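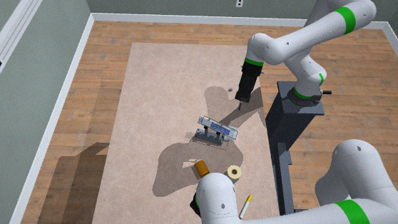 Baseboards before or after the floor? And what to do about the gap

Posted in: Floors and Trim

gosselin_kt
11th August
We're redoing the back bedroom in a 1956 ranch and I've gotten two different answers from two different people, so I'm asking here. The old carpet is out. Underneath was particleboard over plank subfloor, and the particleboard is going too. New floor is click-together planks from Sonosstead, the honey color. Room is small and nearly square.

My brother-in-law says put the baseboard on first, run the floor up to it, and cover the gap with shoe molding. The guy at the store says floor first, then baseboard on top, no shoe. I don't love the look of shoe molding but I also don't want to pull everything off if a plank goes bad. The walls are out by a good bit in one corner.

Galley
Floor first, baseboard after. If you leave the expansion gap the instructions ask for and your baseboard is thick enough to cover it, you don't need shoe. Check the thickness before you buy. A lot of the cheap white stuff is thin and you'll see the gap in the corner where your wall wanders.

mudsill_dan
Disagree. In an older house I always do baseboard first and shoe on top of the floor. Subfloor is never flat, so if you set the baseboard on the new floor you get daylight under it in the low spots. Shoe is flexible and follows the dips. You can pull shoe off in ten minutes if you ever need to get at a plank. Pulling baseboard takes paint and sometimes drywall with it.

Galley
You can scribe the baseboard. It isn't hard with a block plane.

mudsill_dan
Sure, if you like scribing. She asked about a bedroom, not a dining room.

gosselin_kt
What's the gap supposed to be? The box says one thing and the website says another.

ThereseB
Go with the box, because that's what they'll look at if you make a warranty claim. I also write the lot number on the inside of the closet wall.

I did my spare room last April with baseboard off, floor in, baseboard back on. I reused the old trim and it was a mistake. It had so many coats of paint that the joints wouldn't close, and I spent two evenings scraping. New primed trim for the whole room would have cost me $158. I spent $20 on scraper blades and filler and it still looks like old trim.

Thérèse Bélanger

pinecone_ave
Has anyone dealt with outlets sitting right where a taller baseboard wants to go? Ours are low and I want the five-inch profile.

Galley
Either notch the trim around the plate or move the box up. Notching looks fine if the cut is tight. I wouldn't move a box just for trim.
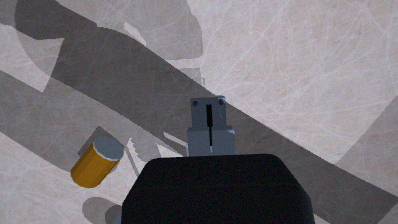 mudsill_dan
Agree with Galley on that one. Also, on color, look at your samples on the floor in the room and not up at the window. Light coming in low across a surface shows every line in the pattern, and the same piece looks flat at noon. I took back a full order of Gritero stone-look for the hallway over this. It looked gray in the store and pink at home. Restocking fee was $56.

pinecone_ave
Was that the matte one? I was about to order it for the laundry.

mudsill_dan
Matte, yes. Nothing wrong with the product. Get the big sample, the small one doesn't show enough of the veining.

gosselin_kt
OK. I measured and the worst corner is off by more than any baseboard is going to hide, so it's shoe molding at least on that wall. And if it's on one wall it's going on all of them. Baseboard first then. The floor came to $335 with underlayment, for anyone pricing it.

Galley
I'd still float some compound on that wall first and see how close you get.

gosselin_kt
It's already painted.

mudsill_dan
Paint the shoe to match the baseboard, not the floor. Nail it to the baseboard too. If you nail into the planks they can't move.

ThereseB
Prime the cut ends before they go up. And undercut the door casing while the room is still empty of furniture.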